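Reusable Surgical Linen and Cleaning Cloth Trial
Second progress report to the Tromia Fund
Prepared by Thaddeus Whitfield, Erkilow Laundry Cooperative
29th September

1. Status

The project is on schedule for washing and inspection and behind schedule for water recovery. Spending is within the approved budget. Two changes to the work plan are requested in section 7.

2. Background

The grant covers a trial of reusable cloths at the McKinnon site, replacing single-use wipes in non-clinical areas: kitchens, day rooms, offices and visitor toilets. The surgical linen part of the title dates from the original application. It was removed from scope before the agreement was signed, and the title was kept so that the paperwork would match.

The trial has three questions to answer. How many wash cycles does a cloth last before it should be withdrawn? What does each cycle cost in water, power and labour? Can the rinse water be reused for the first wash of the next load without leaving residue on the cloths?

3. Stock and tagging

We bought 1000 cloths in the first quarter and put 800 into circulation. The remainder are held as unwashed reference stock and as replacements. Each circulating cloth carries a heat-sealed tag with a printed number. Tags are read by hand at the sorting bench and entered into the Skarix stock system at the end of each shift.

Tag loss was higher than expected in the first weeks. The press was set to the temperature on the supplier's sheet, which suits a flat polyester and is too low for the cloth we are using. Raising the temperature and holding the press closed for longer fixed most of the loss. Cloths that lose a tag are now set aside, and their cycle history is treated as unknown. They are returned to use but left out of the wear figures.

4. Washing and drying

All loads have run on the 14 kilogram machine. The larger machine was to be used from the middle of the period, but its door seal failed and the replacement part was the wrong size. The correct seal is on order. Labour per load is therefore higher than planned, and the cost figures in the next report should be read with that in mind.

Detergent dose was reduced in two steps. The first reduction made no difference that we could measure. The second left a greasy feel on kitchen cloths, and we went back to the first reduced dose for that stream. Cloths from offices and day rooms stay on the lower dose.

Drying remains the largest power load. We moved from a timed program to one that ends on a moisture reading, and the running time now varies with the load, as it should. Over-drying had been stiffening the hems.

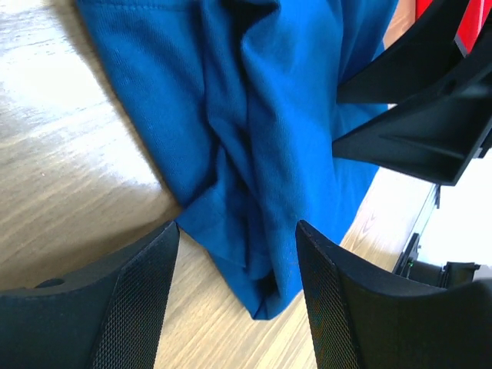 Shrinkage is the measure that has given us the most trouble. The method in the work plan asks for length and width to be taken on a flat cloth after conditioning overnight, and the first set of readings did not repeat well between operators. Part of the spread comes from the weave. On a finely ribbed fabric a small pull across the ribs changes the width, and a cloth that has gathered into lengthwise folds, as the blue one has, will read narrow unless it is smoothed out the same way each time. We have written a short handling procedure: lay the cloth down from the hemmed end, smooth along the ribs only, wait, then measure. Readings taken this way agree closely enough to use. Earlier readings have been kept on file but will not be reported.

5. Inspection and withdrawal

Cloths are checked for holes, open seams, staining and loss of absorbency. The first three are judged by eye against reference samples. Absorbency is tested by drop time on a sample drawn from each stream.

Seam failure is the most common reason for withdrawal. It is concentrated in the kitchen stream, where cloths are wrung out by hand many times a day. Staining is a distant second, and most of it comes from a floor product that has since been taken off the cleaning list at McKinnon. Holes are rare. No cloth has yet been withdrawn for absorbency, and drop times have improved slightly with washing as the factory finish comes out.

We considered repairing open seams in house. A short test showed that repair takes longer than the value of the cloth justifies, unless several are done in one sitting. Failed cloths are being stored until there are enough to run that test properly.

6. Water recovery

The recovery tank and pump were installed but have not been commissioned. The plumber's sign-off is outstanding because the backflow valve supplied was not the model on the approved drawing. The supplier has agreed to exchange it at no cost to the project, with delivery due in October.

Until the tank is running we are collecting rinse water samples by hand from the drain line. Conductivity and pH are steady from load to load. Lint is higher than allowed for in the design – the first few washes of new cloth account for most of it – and the filter mesh may need to be coarser at the inlet with a finer stage behind it. A second filter housing is available from an earlier job and fits the existing pipework.

7. Requested changes

First, we ask to move the water recovery milestone to the next reporting period. The end date of the project does not change.

Second, we ask to shift the unspent travel allowance to equipment, to cover the second filter stage and a spare door seal. The total grant is unaffected.

8. Risks

The main risk is a further delay to the valve. If it is not fitted in the next period, the third trial question can be answered only from bench tests, which would be a weaker result than the one promised. A smaller risk is staff turnover at the sorting bench. Tag entry depends on consistent habits, and the written procedure has been revised so that a new operator can follow it without training from the previous one.

9. Next period

Work planned: commission the recovery tank, return the larger machine to service, take the second full set of shrinkage readings, and complete the seam repair test. Cost per cycle will be reported separately for each machine. Cycle counts by stream will be exported from Skarix and attached to the next report as a spreadsheet.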